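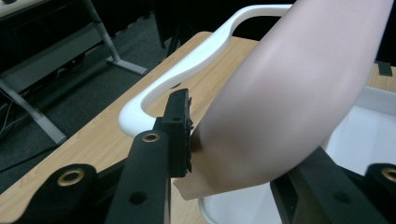

Visits > Housewares > Vidal open day

Last updated: July

Vidal opened its workshop to visitors for one afternoon in July, and we went along mostly to see the kitchen and household range. The building is at the far end of the Skallisska estate. Parking was on the grass, and it filled up before 2 pm.

The first room is given over to finished goods, set out on wooden tables so that people can pick things up. White pieces make up most of the range. Handles were the main subject of the talk. Vidal changed to a long curved loop a few years ago, after customers said the old straight one was hard to hold with a full load. The new one has a gloss finish and wipes clean easily. I found it comfortable, though a bit slippery with wet hands.

The second room is the store. There is space for 2000 pieces and it was almost full. Orders go out in batches of 118, a number left over from the size of an old delivery van – the van has gone but the paperwork still uses it.

Meda had a small stand by the door selling tea towels and storage tins. Prices were fair. The Stastasari shelving we had hoped to see was not on show, and the staff said it would be ready in the autumn.

Tea and cake were in the yard. Seconds were on sale at half price, cash only, and the queue was long by three o'clock. We came home with a jug and two lids. The lids fit the jug we already had.

Entry was free. The ground floor is level throughout, but the toilets are up a flight of stairs.

Related visits
Meda spring sale
Skallisska craft fair
A morning at the enamel works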